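Keep the small post offices open

Villard lost its post office in December, and the nearest counter is now 10 miles off. The company says people can do most things online. Some can. My neighbour Tuva Lindholm sells knitting patterns and posts parcels most days, and she now spends half a morning on the bus to do it.

I don't think a counter has to make a profit by itself. We don't ask that of a street lamp. A village of 1,191 people needs one place to send a parcel, pay in cash and get a form checked -- and the shop next door needs the passing trade.

The council could rent out a corner of the library two mornings a week. I would start with that.

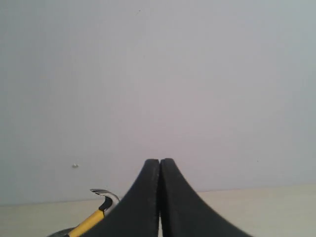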